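Clearing a table, in simulation

I spent most of January on one question: can a two-armed robot clear a kitchen table yet? Everything below ran in simulation, in a brick-walled room I call Penden. The controller is Rendar, a policy Ilham Amrani and I trained on 200 teleoperated episodes. 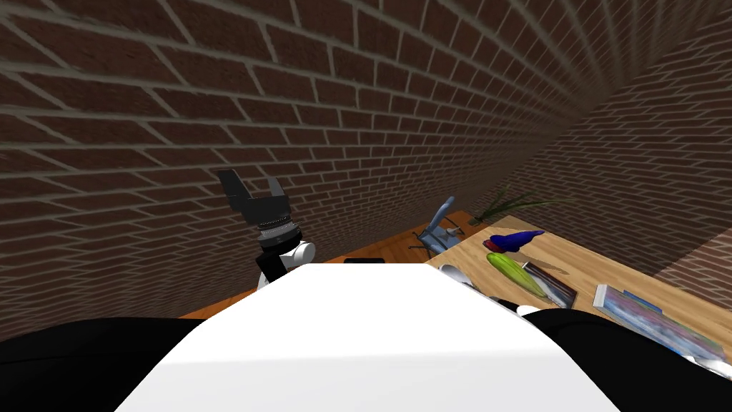

Rigid objects with convex shapes are mostly solved at this level. The policy finds them, closes on them and lifts. Thin things lying flat are harder, and so is anything wider than the jaw opening. For bowls we settled on a rim grasp, with one finger inside and one outside. The contact patch is small, so the bowl can pivot during transport. 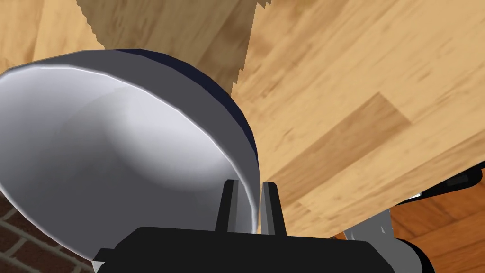 Serena Lombardi wrote in to say that a rim grasp only counts if the bowl has soup in it, and that her dishwasher has never asked for an empty one.

Fair. Fluids are off in our setup, and I would expect a much lower score with them on. Of 195 evaluation runs, 103 ended with the table clear inside the time limit. Cutlery accounted for most of the failures. A fork beside a spoon gives the planner two nearly identical grasp candidates, and it tends to switch between them until the clock runs out.

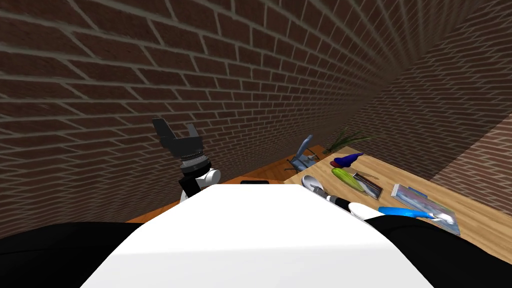
Adding a penalty for changing targets cut the dithering but made recovery from a missed grasp slower. I have left it on for now. 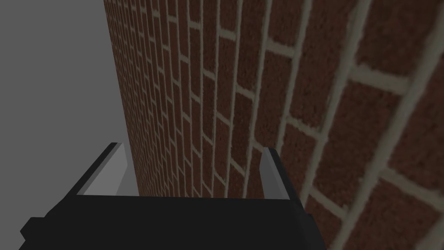
What I'm changing next

Longer time limit, wrist views at a higher rate, and a second pass over the cutlery episodes.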